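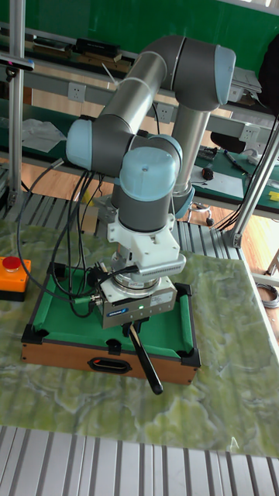

Plitska District Residents' Forum
Board: Public Services and Utilities
Topic: Restoration of fixed-line and mobile service, Lillolska Valley

Posted by: Forum_Moderator
9:40 a.m.
Members are advised that mobile calling has been restored in the Lillolska Valley after 11 days without service. Home internet and text messaging remain unavailable in the upper villages. Please use this topic for reports on coverage and billing. Comments on the reasons for the shutdown should be placed in the Regional Affairs topic.

Posted by: c_kamolrat
10:05 a.m.
I write on behalf of the Valley Traders' Association. Calls within the district connect at the first attempt. Calls to numbers outside the district fail more often than they succeed. Our members also wish to know whether the monthly charge will be collected in full for March. We have 135 member businesses, and most take their orders by text message.
Chutima Kamolrat, Secretary

Posted by: upper_road_29
10:22 a.m.
The word "restored" should be used with care. There is no signal of any kind above the Aliyu bridge. My household still walks down to the post office to telephone my mother's clinic.

Posted by: Dullard
10:31 a.m.
With respect to the previous member, I live above the bridge and made two calls this morning. Has the handset been switched off and on again since service returned? The operator's notice asks customers to do this.

Posted by: upper_road_29
10:38 a.m.
It has, twice. I would ask which side of the ridge the member lives on.

Posted by: Dullard
10:44 a.m.
The east side. I accept that the west side may be different.

Posted by: registry_clerk
11:15 a.m.
On the matter of billing, the district office has received a circular stating that prepaid customers will have their expiry dates extended by 11 days. It makes no mention of customers on monthly contracts. Requests for a credit should be made in writing and should quote the account number. The counter is open until 4 p.m.

Posted by: c_kamolrat
11:29 a.m.
I thank the clerk. I cannot agree, however, that each customer should have to apply. The operator knows which accounts had no service, and 2,000 separate letters would serve no purpose. The Association will request an automatic credit - and will ask for a reply in writing.

Posted by: registry_clerk
11:47 a.m.
The office has no objection to such a request. Individual letters will still be accepted in the meantime, and I would advise members to send them.

Posted by: Forum_Moderator
12:10 p.m.
Members reporting a fault are asked to give the village, the side of the ridge and the time of the attempted call. Reports from west of the Aliyu bridge will be forwarded to the operator this afternoon.

Posted by: upper_road_29
12:16 p.m.
West side, upper road, last house before the quarry. No signal at 7 a.m., 9 a.m. or noon.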